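4. What people mean by grey

4.1 The trouble with the cards

The colour cards issued by paint sellers are the largest body of writing on grey in everyday English, and very little of it is any help to someone standing in a shop. Our collection, referred to from now on as the Lellum list, holds 2189 names taken from cards issued by three firms, Fuma, Ilik and Berrada. Each name was entered as printed, including the ones that seem to have been approved late in the afternoon.

We sorted the names by what they asked the buyer to think of. Weather was the biggest group, with mist and drizzle well ahead of anything a person might go outdoors for. Stone came next, then birds, then a long tail of moods. Ilik favours the coast and has never knowingly sold a grey that was not near a boat. Berrada leans towards old cloth. Fuma uses abstract nouns, and its card for May includes a pale grey called Reluctance, which we are told sells well for hallways.

The names carry less than they promise. A weather name told our readers that the paint was probably light, and a stone name told them it was probably not blue. Beyond this they were guessing. Two Berrada greys that share the word linen sit further apart, when measured, than either does from the firm's standard beige. The firm's printed advice is to buy a tester pot, and we found no fault with it.

4.2 Warm and cool

Shop staff, when pressed, drop the names altogether and fall back on two words, warm and cool. These did much better. In the matching task, readers were handed a painted card and asked which of the two words suited it. Under the standard lamp almost 90 per cent of answers agreed with the measured tint. The remaining answers came largely from readers who wished to discuss the question, and who wrote at length in the margin.

Agreement fell once the lamp was moved to one side. A plain light grey turned towards a lamp was often called warm, or cream, and on two forms magnolia, in what we take to be an insult. The same grey turned away was called cool. Readers were quite firm about this, and several asked whether they had been given cards from different tins. Shape made matters worse: flat cards gave fairly steady answers, while anything with steps, hollows or a curved edge collected a different word for each face.

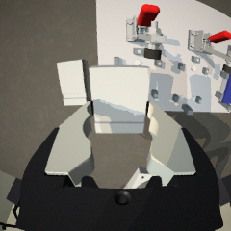

Figure 7. Light greys in a computer-rendered view. The upper part of the right finger has a cream tint; the left finger is a cooler grey.

Householders know all this already, though they tend to learn it after the second coat. A grey picked at a shop counter is put on four walls, each of which faces the window differently, and the room ends up with more greys than were paid for. The usual complaint, that the paint has "gone green" or "gone lilac", turns up in the letters sent to all three firms. The usual reply recommends a tester pot.

We do not think the answer is a better set of names. When Lellum readers were asked to rename eight greys in plain words, the results were accurate and deeply sad. "Light grey, slightly pink" would do more good than Reluctance, but it is hard to picture anyone bringing friends upstairs to see it. One reader called every card "grey" and handed the form back early. By our scoring this was correct throughout, and the scoring has since been changed.

4.3 Limits

The list covers three firms and one language, and leaves out whites, many of which are greys that have been told otherwise. It also leaves out discontinued colours, apart from those still held at the back of a shop. Names printed only on the tin lid were missed where the lid had been used for stirring. Gloss was set aside entirely: it reflects the reader's own jumper, and in an early trial the jumper had more effect on the answers than the paint did.

Firms also rename colours without changing what is in the tin. The entries given in section 8 are as they stood on Feb 8, 2026, and at least one Ilik harbour has moved further up the coast while we were writing this.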